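Stilano community help > Buying and budgeting

Budget for a second pair of hand-held grippers?

Jondodwood
We record table tasks with hand-held grippers, mostly plates and trays, and want to add a second station by November. I have 800 to spend on top of the grippers themselves. Is that enough, and what should I buy first? This is the kind of work it has to cope with.
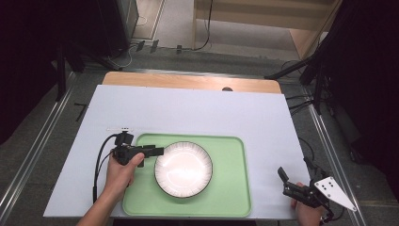
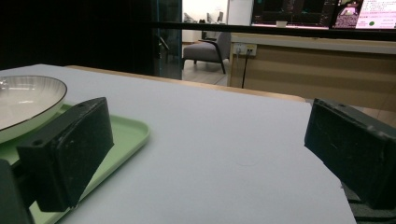
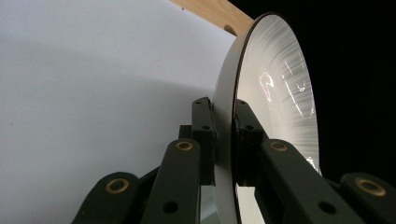 Plate and tray work with the grippers, first picture from head height.

Shota Sakamoto
It's enough if you already have a table and a computer. I would put 500 into mounts, stands and cables, and buy the cables longer than you think you need. Put 200 aside for spare finger parts. Yours in the second picture show scuffs and scratches, so price a full set before you order anything else. The last 100 can go on a board for the tabletop and a few more plates and trays.

Check that the new grippers take the same fingers as the old ones. We bought 2 that didn't and had to keep separate spares for each.

Meredith
Don't forget delivery. Ours wasn't in the quote.

Ekum
I'd agree with most of that but not the order. Get the stands last. You can borrow a tripod for a month, but you can't borrow spare fingers. Also ask the supplier how long parts take to arrive, and get it in writing. If it's more than a few weeks, buy two sets at the start and leave the extra plates until next year's budget.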